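Frequently Asked Questions: The Grasuvon Sheet Music Collection

What will I find in the collection?
Mostly songs for voice and piano, along with some hymns, school songs and dance tunes that people in our valley played at home. We have 1439 pieces listed so far, and 282 of those are handwritten copies, which are my own favorites (you get to know a person's handwriting after a while!).

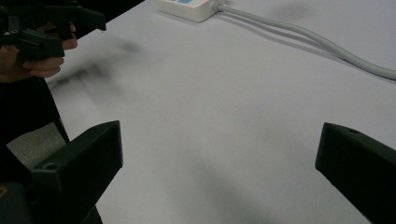 White tabletop with two black gripper fingers.

Can I print a piece and play it?
Please do, if the listing says "free to copy." Others can only be read in our reading room, because the composer or the family still holds the rights. If you aren't sure which kind you've found, write and ask before you print it for the whole choir.

Why are some pages out of order?
We list each piece the way it came to us, and sometimes that means verse four turns up before verse one. The notes under each title tell you the right playing order. If you spot one we missed, I'd be very glad to hear about it.

Do you have recordings?
We have 56, nearly all of them from the Trendon Singers, who sang through a whole box of our songs one September and had a lovely time doing it. You can listen to them in the reading room on Trorkurgate, with headphones.

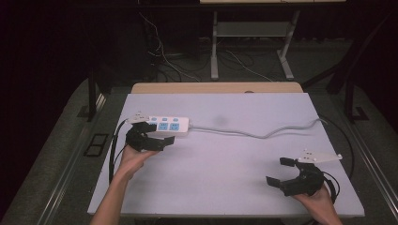
Power strip with blue sockets on the white table.

I have my grandmother's music in the attic. Would you like it?
Quite possibly, yes! Send a short list of titles first, and please leave any loose pages just as they are. We can take up to 60 pieces from one family at a time.

Who do I write to?
Tanner Perron, at the Dixit Music Library. I read everything, though it may take me a week or two to answer.

Last updated April 19, 2020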